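Grosetti P5 Home Theater Projector: Review
By Shoaib Ghumman

The P5 is the smallest projector in the Grosetti line and the first with a laser light source. I ran it for most of August in a converted garage, on a fixed 900-lumen setting, with the curtains open in the daytime and closed after 8 p.m. 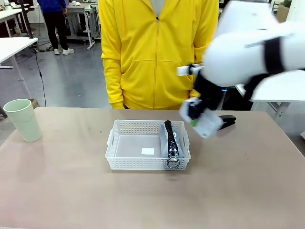
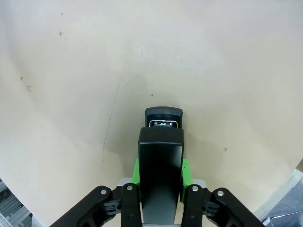
First: white basket, zippered pouch and green cup. Second: pale beige surface with a thin dark line.

Picture
Resolution is native 4K. Text in end credits stays sharp into the corners, which was not the case with the Lavley unit I used before. Black level is average. In a dark film the letterbox bars are visible as dark gray, and the dynamic contrast mode makes this worse by shifting brightness a second or so after each cut. Leave it off.

Color in the Cinema preset is slightly warm. Two clicks toward blue in the white balance menu fixed it on my screen. The Vivid preset is unusable for skin tones.

Motion
Film at 24 frames per second plays without judder. Frame interpolation has five steps, and anything above step one gives faces a smeared outline during fast pans. Sports look fine at step two.

Sound
The built-in speakers are adequate for dialog and weak below male voice range. I connected a Grirkov soundbar over eARC. Lip sync was off until I set the delay by hand, and the setting was lost twice after a full power-down – a firmware fault, I assume.

Noise and heat
Fan noise is low in Eco and noticeable in Bright during quiet scenes. The exhaust is on the left, so allow space on that side.

Setup
Keystone correction is automatic and can be switched off. Focus is motorized. The zoom range is short, so measure your throw distance before you drill anything. The menus take 11 button presses to reach the gamma page.

Verdict
At 2000 dollars the P5 is good value for a room with light control. For a bright living room the older Sial is still the better choice – it has more output and a longer zoom.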